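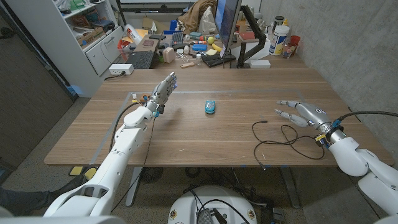 Long table, medium-brown wood-grain top, gray metal legs.

Gasteck Long Work Table
Item no. 2593

The maker calls this a "generational work surface." It's a table. We've carried Gasteck furniture long enough to skip the brochure language, so judge it on what you need a table to do.

The top has a wood-grain finish in a medium brown that gets along with most office carpet. Gasteck says it resists scratches. Ours picked up a few in the first month, so we'd call that optimistic and suggest a mat for anything with sharp feet. Tape is a fair way to mark out a work area, but peel up a corner before you commit to leaving it on for a year.

Gray metal legs leave the space under the middle open for knees and floor pads. There is no cable tray. The Nesport clip-on tray is sold separately and we're not convinced by it - the clips feel thin for the price. A power strip on a neighboring desk does the same job.

Assembly: two people. The leaflet claims 12 minutes. Allow around 2 hours if you want it level.

Customer comment, 03/06/2023
"Sturdy enough. I still don't see what makes it better than the Ader we had before, apart from the color." - Hermine Bühler

Returns: unassembled tables only, in the original box. Freight back is at your cost, so measure the room first, and the doorway. Questions about bulk orders go to Gertraud Hofstetter at the sales desk.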